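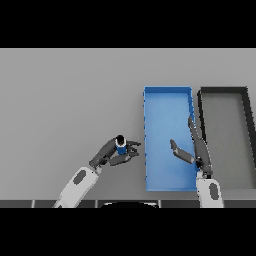

Household and shop-floor chores: are we there yet?

Forum: Automation and Small Works
Thread started by dalgleish_e

dalgleish_e
We run a small packing room at Honwood, mostly returns. Items come in mixed, get sorted into trays by type, and the trays go to the shelves. Two people do it from 6 in the morning until the van arrives. A supplier has offered us a trial of a two-armed unit with multi-fingered hands, and the pitch rests almost entirely on simulation results. The simulated task is moving small cylindrical items such as bottles and cans into open trays. I would like to hear from people who have put something like this on a real bench. Can it do the job yet, or would I be paying to be part of the development?

Elspeth

haldane_d
Part of the development.

What cycle time did they quote, and was it for the sim or for hardware? If they will not separate the two, that answers your question.

dalgleish_e
They quoted a success rate over 400 simulated trials. No cycle time in the document. I have asked.

soltani.m
I work on grasp planning, so allow for bias. A success rate in simulation is a useful number if you know what was varied. Ask for the following:

Range of start positions and orientations for the object.
Whether the object's mass and friction were randomised.
Whether the tray positions were fixed.
What counted as success. Object inside the tray is one thing, object upright inside the tray is another.

Small cylinders are a reasonable test. An upright one tips if a finger touches it early, and a capped one often has a different diameter at the top, so the grip height matters. A hand that does this well across a wide range of starts is doing something worthwhile. Whether it transfers to your bench is a separate matter.

haldane_d
It doesn't transfer. We had one at Flikgate with the same sort of hand. Fine in the supplier's demo, and on our bench it dropped anything with a shrink sleeve because the sleeve slid on the bottle. We put a parallel gripper with rubber pads on it in March and it has been all right since. Four fingers and a thumb were four fingers too many.

soltani.m
One product with a loose sleeve is a friction modelling problem. It isn't evidence against hands in general. Did they retrain with your items?

haldane_d
They offered. It was chargeable.

v_semeniuk
I do the maintenance side at a firm that makes bathroom fittings. A point nobody has raised is upkeep. A parallel gripper has one actuator and I can change the pads in a tea break. A multi-fingered hand has a good many joints, and on the ones I have serviced the tendons stretch. Once they stretch the calibration is off, and the grip closes a few millimetres from where the controller thinks it is. With a tray wall close by that means knuckles on plastic. Ask who recalibrates it and how often.

dalgleish_e
Thank you, Valentyna. That had not occurred to me. The quote says "annual service" and nothing else.

v_semeniuk
Then ask for the calibration procedure in writing. If it needs their engineer on site, add that to the cost.

galbraith_angus
I'll take the other side. We have used a two-armed unit at Galbraith for kitting for most of a year. It is slower than a person. It also does the last two hours of the evening when I can't get anyone to stay, and slow is fine then. Everyone judges these things against a good worker at ten in the morning. Judge it against an unstaffed bench.

Our second arm does very little, I admit. It steadies a tray now and then.

haldane_d
So you bought two arms and use one.

galbraith_angus
We leased two arms and use one and a bit.

soltani.m
Angus, how do you present the items? Loose, or in a nest?

galbraith_angus
Stood up in a foam nest, same orientation every time. Someone loads the nests at the end of the day shift.

haldane_d
There's your chore. A person still does the sorting, the robot moves it a foot to the right.

galbraith_angus
Loading nests takes much less time than kitting. I have timed both.

dalgleish_e
Our returns arrive in a heap, so nests would mean handling everything twice. Has anyone had one pick from a heap?

soltani.m
With suction, yes, routinely. With a hand, in the lab, with a retry rate you would not like. For the home it is the same story. Clearing a worktop of known objects is close. Emptying a carrier bag is not.

v_semeniuk
Prokemis do a suction head that might suit boxed returns. No use for anything soft.

dalgleish_e
About half of ours is boxed. I will ask for a trial on our own stock, on our own bench, with the cycle time logged, and go back to them about calibration. If they agree I'll post the figures.

haldane_d
Include the drops.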